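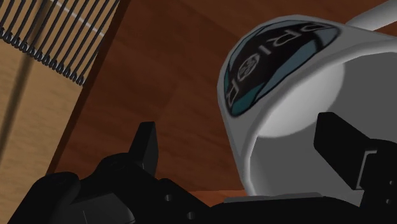 2 min read

Pre-session checklist, remote teaching of the arm (simulated dining room, mug task)

Fill in before every block of 40 demonstrations. Comments are from the Hekov team, March.

1. Operator station
Chair and hand controller at good height — OK.
Stop button within reach of the free hand — OK.
Comment: on the Kiss controller the button is small. Please try it once before you start.

2. Gripper and wrist view
Both fingers visible in the wrist view — OK.
Fingers open and close fully on command — OK.
Comment: when the mug is between the fingers, it fills much of the view and the print is hard to read. Check your grip in the room view also.

3. Table
Mug can be reached without passing over the jug — OK.
Bowl and plate in their start places — OK.
Comment: the tomatoes stay on the table for this task. Do not remove them. 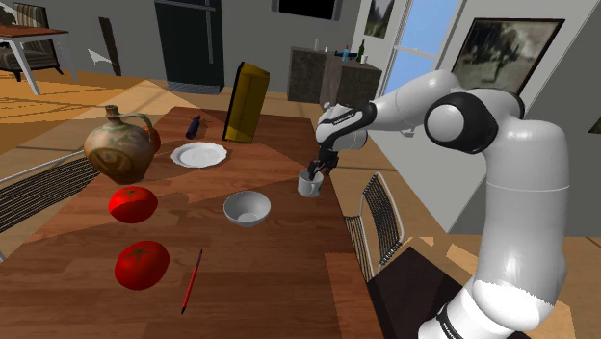

Item 4: gripper on the mug rim, room view.

4. Grasp
Gripper points down before closing — OK.
Speed limit set to 7 in Pleton — NOT OK, was 100. Corrected before the first demonstration.

5. Recording
Failed attempts marked, not deleted — OK.
Space for 1000 files on the Zokby drive — to be checked again after lunch.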